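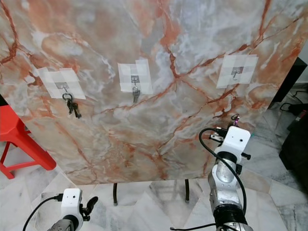 One comment on the previous handout was that a key hook carries so little weight that any adhesive will do, and that the topic hardly needs a session. The weight is small. The failures recorded in the Ernness workshop log are mostly peel failures, and peel depends on where the load sits and how it is applied as much as on how heavy it is.

# Handout 4: Adhesive key hooks on smooth boards

Ernness Interior Fittings, Unit B. Revised 2/10/20.

## 4.1 Load on the hook

A key hanging at rest pulls straight down. If the board is vertical, the bond between base and board is loaded mainly in shear, parallel to the surface. Most pressure-sensitive adhesives handle shear well for short periods and creep slowly under a constant load.

The hook tip stands away from the board, so the load also produces a turning moment:

 M = W × e

where W is the weight hung and e is the distance from the board surface to the point where the ring rests. The moment pulls the top edge of the base outward and presses the bottom edge in. Failure normally starts at the top edge.

For a given W, a taller base lowers the pull at the top edge. A wider base of the same height adds bond area but does not lengthen the lever arm.

## 4.2 Single keys and bunches

The board used in this unit has three hooks with square bases. The left hook carries a bunch on a ring, the center hook a single key, and the right hook is free. Treat these as three load cases:

- **Bunch.** Larger W. The ring can settle to one side, which adds a small twist. Removal is usually a pull up and out, and the outward part acts directly in peel.
- **Single key.** Small W, close to the hook line. Shear governs.
- **No load.** Self-weight of the hook only. Use as the reference for creep readings.

The peak load occurs when a key is put on or taken off. Do not size a hook from the hanging weight alone.

## 4.3 Tape over the base

Overlapping strips of tape across the base spread the outward pull onto the surrounding board. Notes for the practical:

1. Run at least one strip over the top edge of the base.
2. Extend each strip past the base on both sides. Short strips lift first.
3. Press from the center outward. Trapped air reduces contact area.
4. Leave the hook tip clear.

The patches need not match in size. Record the dimensions of each one, as patch area is used in the worksheet.

## 4.4 Surface

A glossy decorated face is a good surface for adhesive if it is clean. Hand grease is the usual contaminant. Wipe, let dry, then mark the hook line in pencil. The veining on a marble pattern makes a faint line hard to find again, so use a strip of masking tape as the guide and remove it afterward.

If the board leans back on its legs, keys may rest against the face. Note any rubbing.

## 4.5 Practical

Hook spacing, center to center, is 381 mm on the exercise sheet. Leave the bond unloaded for 2,880 minutes before hanging anything. Groups that load early must say so in the report.

Use either the Wumon or the Declercq hook set. Do not mix bases on one board. Enter readings in the Kekosico sheet under the hook position (left, center, right).

Reports are due in July with the Unit B folder. Bring the completed worksheet for Handout 3 to the same session.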